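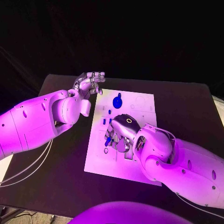
**How do you keep the small parts of a peg board from going missing?**

Give every board its own lidded box, and put the loose parts in the box before the board goes back on the shelf.

Wash the parts in warm water with a drop of dish soap. Wipe the board with a damp cloth, then run a dry cotton swab around each hole and recess. Grit in a hole is the usual cause of a peg that sticks. Don't soak the board.

Work on a dark, plain tabletop if you have one. A white board stands out on it and so does any light-colored part that rolls off. Blue pegs are harder to spot on a dark surface, so stand them upright in their holes when you aren't using them.
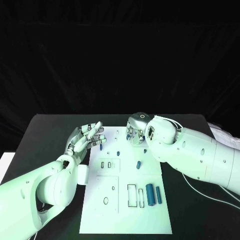
## Pegs that fit too tight

Rub the peg lightly with 400 grit paper, wipe it and try it again. Stop as soon as it goes in with light pressure. Birthe Norðdahl uses candle wax on hers, and it lasts a few weeks.

## Storage

- Store boards flat, away from the heater. An 18 inch shelf takes most of them.
- Write the board's name on the box lid, in marker.
- Keep spare pegs in a jar, sorted by color.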